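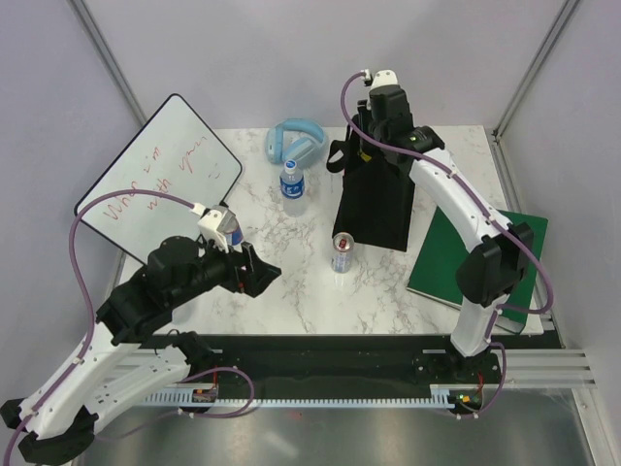

Week 6 handout: Clearing a shared table

Thursday, October 16, 2025
Household and Workspace Organization, evening section
Notes by Pauline Yeoman

Hello again, everyone. These are my notes from tonight, typed up for the people who were out and for the people who were in the room but talking (you know who you are, and I liked the conversation, so no hard feelings). Last week was closets. This week is the flat surface, which I think is the hardest thing in any home or office to keep clear, because a closet at least has a door.

Keep the picture at the top handy while you read. Most of what follows uses that tabletop as our working case: a whiteboard, headphones, a water bottle, drink cans, a black fabric bag and a green notebook. I like this lot because it's so ordinary. I could match it against my own dining table on any Sunday night, minus the mail.

1. Before you touch anything

Stand back for a minute and name what's there. Out loud if you live alone, under your breath if you don't. Marwa Ouazzani tried this with her kitchen island after week 4 and told us she'd been walking past a library book for most of a month. Naming is slow and a bit silly and I still do it every time.

While you're naming, don't decide. Deciding comes next, and if you mix the two you end up holding one object in the air for five minutes while you think about whether you need it. I have done this with a stapler.

2. Sort by where it's going

My old teacher sorted by type: paper with paper, electronics with electronics. It looks wonderful on the table and then you still have to carry everything somewhere. I sort by destination. Our four for this course are:

Kitchen
Bag
Desk or shelf
Wall

Add a fifth for trash and recycling if you need it, but keep it physically off the table (a bin by your foot works well). Once a trash pile is on the surface, it becomes one more thing on the surface.

Now our case. The water bottle and the cans are kitchen. The notebook could be bag or desk, and the headphones could be either too, and we argued about that for a good while, see section 5. The whiteboard is wall, or at least it's standing up, which I'll get to.

3. Drinks first, always

If you remember one thing from tonight, take the drinks off before you move anything else. A can standing next to a fabric bag is the one I'd reach for first on our table. Bags have straps, straps catch on things, and I lost a perfectly nice planner that way in March. The clear bottle has its white cap on, so it can wait its turn, though I'd still take it on the same trip.

How to carry them: one in each hand, upright, straight to the kitchen counter. Don't stack, don't tuck one under your arm to save a walk. Pick each one up before you make up your mind about it. You can't tell from across the room whether a can is empty, and you'll feel it right away in your hand.

At the counter:

Something left in it and you want it — finish it or pour it into a glass.
Something left in it and you don't — down the sink, quick rinse.
Empty can — rinse and recycle.
Bottle you refill — wash it, leave it open to dry, put the cap back on when it's dry.
Bottle you don't refill — empty, cap however your local recycling asks for it, and out.

Brahim Amrani asked whether unopened cans count as kitchen or pantry. Pantry, if you have one. If the fridge is where you'd look for it, put it in the fridge!

4. The bag is a container, so let it work

People treat the bag as clutter, and then they hang it on a chair and put its contents in a drawer. I'd rather you used it. A soft black bag like ours can hold the whole "leaves with me tomorrow" category, and it should be the second-to-last thing to go.

Steps for the bag:

Empty it completely onto the part of the table you've just cleared. Yes, all of it, including the crumbs.
Shake it over the bin.
Put back only what is going out the door next time.
Close it and put it by the door, on a hook if you've got one.

Asmaa Farouk keeps a small pouch inside hers for keys and a charger so that she only has to move the pouch when she switches bags. I have stolen this idea.

On hooks: several of you wanted product names. I've used the Parnex over-door hook and it's fine on a thick door and rattles on a thin one. The Bamance floor basket also works if you can't hang anything, but it fills up with shoes at my house. Please don't buy either one before you've tried a week with a plain chair by the door. You might find the chair does it.

5. Headphones: the great debate

Over-ear headphones are awkward. They don't stack, they don't fold unless they're the folding sort, and their cups want to swivel. The light blue pair in our picture is lying flat with the cups toward the front, and I have no complaint about flat as a resting position. My complaint is about the table. Flat headphones take up about the same room as a dinner plate, and then things start to get put down inside the curve of the headband. Pens, mostly. Receipts.

We split down the middle on this one. Karim Younis says headphones live in the bag because that's where he needs them, on the bus. Asmaa says desk, on a stand, because she only uses hers for calls. They're both right, and it's the question I'd like you to ask about every object with two possible homes: where was I the last few times I wanted it? Put it there. If the answer really is both places, choose the one that's more annoying to be without it.

If you go with the bag, put headphones in last, on top. If you go with the desk, hang them from something. Gekum makes a clip that goes under the desk edge, and a mug hook does the same job for less.

6. Notebooks and loose paper

A green notebook is easy to spot on a white table, and I do recommend buying notebooks in a color your furniture isn't. I once owned a white one. It's probably still around somewhere.

Rules for notebooks in this class:

One open notebook per person on a shared surface.
It gets closed at the end of the day.
It goes on the shelf standing up, spine out, or into the bag.
Loose paper goes inside the front cover until Friday, then gets filed or tossed.

If you share the table with someone, write your name on the cover. Brahim and his brother went through 46 pages of each other's shopping lists before they worked that out.

7. The whiteboard

I saved this for the end because it's the object I'm softest about. The one on our table is leaning on the left side and it has "When i'm with you," written across it in red marker, with a little smiley face next to the words. So what do we do with it?

The easy answer is wipe it and hang it up. My answer is that you don't wipe another person's writing on a shared surface, ever, until you've asked. That goes for grocery lists, phone numbers and half a line of something sweet. Snap a photo of it, ask, then wipe. Marwa pointed out that the comma at the end makes it look as if there's more to come, and I'm with her, I'd leave it up.

As for where it goes, a leaning board takes up two strips of table: the bit it stands on and the bit in front that you avoid so you don't knock it down. Hang it if you can. If you rent, adhesive strips are worth a look, but weigh the board first. The pack I brought to class was rated for 500 grams a pair, and the small board from my hallway was comfortably under that at 300. If you can't hang it at all, stand it at the back of a shelf or on top of a bookcase where you can still read it.

Markers and eraser live with the board. A board with no marker nearby is just a shiny rectangle, and you'll go back to writing on envelopes.

8. Wipe down

Now the table should be bare, so wipe it. A damp cloth, a drop of dish soap, then a dry cloth. Marble-look tops come in all sorts of materials and they don't all like the same cleaner. If yours might be real stone, keep vinegar and lemon away from it. Veining is very good at hiding dried drips, too, so run your palm over it and feel for sticky spots.

Go from the back to the front. Do the edges.

9. Putting things back (or not)

Leave it bare overnight if you can stand to. In the morning, put back only what you reach for. Some of you will want a bowl or a plant in the middle and that's lovely, a plant discourages piles. My neighbors the Abou Zeid family keep a checkerboard set up on theirs and I have never once seen a bill on that table.

For next week

Choose one shared surface. Not the whole kitchen, please, one surface.
Take a photo before you start and another when you've finished.
Write down the destinations you used, and any object you couldn't place.
Try the evening reset: drinks, paper, bag, wipe, in that order. Set a timer for 300 seconds if that helps. Karim does his to a song.
Bring one object with two possible homes. We'll put them all on the front table and have the headphones argument again with everybody's stuff.

The reading is the short packet on entryways, pages 100 to 112. Skip the bit about umbrella stands unless you own an umbrella stand.

If you missed tonight and want the adhesive strip demo, come fifteen minutes early and I'll run through it again with the hallway board.

Pauline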